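Piltholm Automated Bench Program
Interim progress report, work package 2: Fault response and recovery
Reporting period ending January

Status

Work package 2 is behind plan. The arm was withdrawn from unattended operation on the Starine bench after a repeated fault in the rack transfer step. Attended runs continue at reduced speed. Work on the reader interface was not affected.

Description of the fault

During an overnight sequence the arm stopped with a joint torque alarm while carrying a rack toward the deck. The supervisor software, Clarkano, cleared the alarm and resumed the move without asking for an operator. The rack was then set down off its seat and tipped. No one was in the enclosure and there was no injury. One set of samples was lost.

The automatic resume is the more serious finding. A torque alarm during a carry should hold the arm until a person has checked the load. The retry rule had been written for empty moves and was applied to all moves by mistake in the previous software release.

Simulation work

The cell model was used to replay the transfer step from the logged joint positions. Of 412 replayed transfers, 27 ended with the rack outside the seating tolerance. All 27 used the same approach path, with the elbow held low and the wrist turned late.

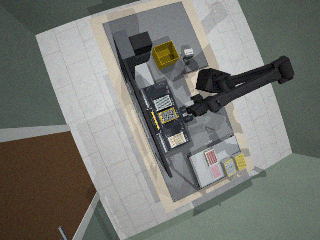
Figure 1. Simulated cell, with the arm extended over the bench, the equipment deck to the left and labware racks at the lower right.

The replay does not reproduce the torque alarm itself. Cable drag at the wrist is suspected - the model has no cables - and will be checked on the hardware.

Corrective actions

The retry rule has been removed for any move with a load. Clarkano now holds position and waits for a local reset. The low-elbow path is blocked in the planner. Bowen, which supplies the deck fittings, has been asked for revised seat drawings, and these are outstanding.

Effect on schedule and budget

Return to unattended running is moved back by 5 weeks. No extra funds are requested. The lost samples will be replaced from the existing consumables line.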